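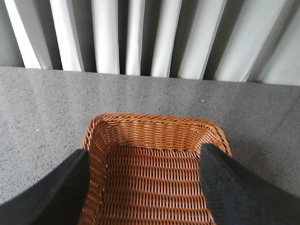
Two grippers, one basket and a very long October

I should say at the start that I came to Likau as a Millo person. I've had a Millo gripper on my own bench for ages, I know its moods, and I was fairly sure the Chamoun would be a fussier, dearer version of the same thing. Umesh Pandey, who runs the test room there, just grinned and handed me the controller.

His favourite test piece is a woven wicker basket, honey brown, with a thick braided rim, and he puts it on a speckled grey counter with a pale curtain behind. It looks like the easiest thing in the world to pick up. Go on, squeeze it from both sides and lift! But wicker gives a little, then it gives a bit more, and the rim is fatter than the walls, so where your fingertips land matters far more than I'd expected. Go in too high and you're pinching the braid. Too low and the walls bow in.

We did 300 lifts over the visit, all with an empty basket, split evenly between the two grippers. The score was 269 clean ones and 31 that I'd rather not talk about (most of them before lunch, when I was still setting the closing force by feel). Umesh counts a lift as clean if the basket comes up level, stays put for 6 seconds and goes back down without a skid. He's strict about the skid.

The Millo was quick, as I knew it would be. It shuts with a snap and it's lovely on boxes. On the basket it tended to bite first and think later, and I spent a good while winding the speed down until it behaved. The Chamoun closes more gently and let me stop just as the pads touched, which made the wicker much less of a drama. I did find its menus maddening, mind you – three screens deep to change one number, and the back button takes you somewhere else entirely.

Then there's the wrist camera, a Primari, and I've gone rather soft on it. You get both black fingertips in view with the basket between them, looking right down at the weave in the bottom, so you can see whether you're lined up before you commit. I'd been used to a camera up on a stand, and I kept leaning sideways to peer round the arm like someone stuck behind a pillar at the theatre. With the Primari I stayed in my chair. My only grumble is that the tips cover the very bit of wall you're about to touch, so the last stretch is still partly faith.

Umesh wants to try softer pads on the Millo next, and he's promised me another go with a full basket. I've asked for oranges. He's leaning towards potatoes, and it's his counter.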